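I finally made it out to the Flelley open day in August, and I'm so glad I went early, because by 11 in the morning you could hardly get near the coffee. Flelley sells Randomik, a simulator subscription for people who want to try out robot arm programs before they buy (or break) a real arm. I've been eyeing it for our little shop since spring.

You check in, get a sticker, and pick a demo station. Mine was the tabletop picking one, and the guy running it let me drive for a good long while! The whole thing runs in a browser. You choose a room, choose an arm, drop some objects on a table, and hit go. There are 122 rooms in the library right now, and I could have spent all day just flipping through them. I ended up in a playroom sort of place with a wooden floor and storage bins, which made a nice change from gray factory cells. 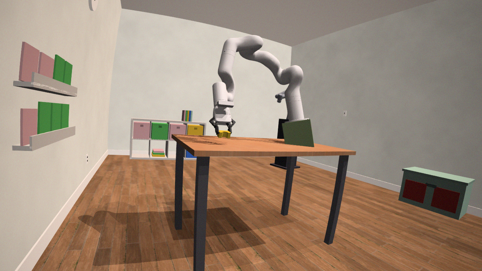
*Randomik running the tabletop pick, with the gripper down on the yellow piece.*

What I liked best is how easy it is to mess with stuff. Lighting, table height, floor, friction, it's all sliders, and you can save a setup and send somebody the link. Less great: the menus are buried, and I had to ask twice where the reset button was. The sound effects need to go, too.

Pricing took some digging. The Starter plan is $157 a month with 5 seats, and the full one is $291 with the Aka add-on, where you bring in your own parts as 3D files. I asked if you could get Aka on Starter and the answer was "not yet," so we'll see. There's a free trial, but it locks you to one arm.

I also sat in on the Dudás talk after lunch (they make grippers, and their models come with Randomik). Good talk, way too many slides. I did grab their parts list on the way out, and I've already signed up for the trial. If you go next time, park behind the building, the front lot fills up fast!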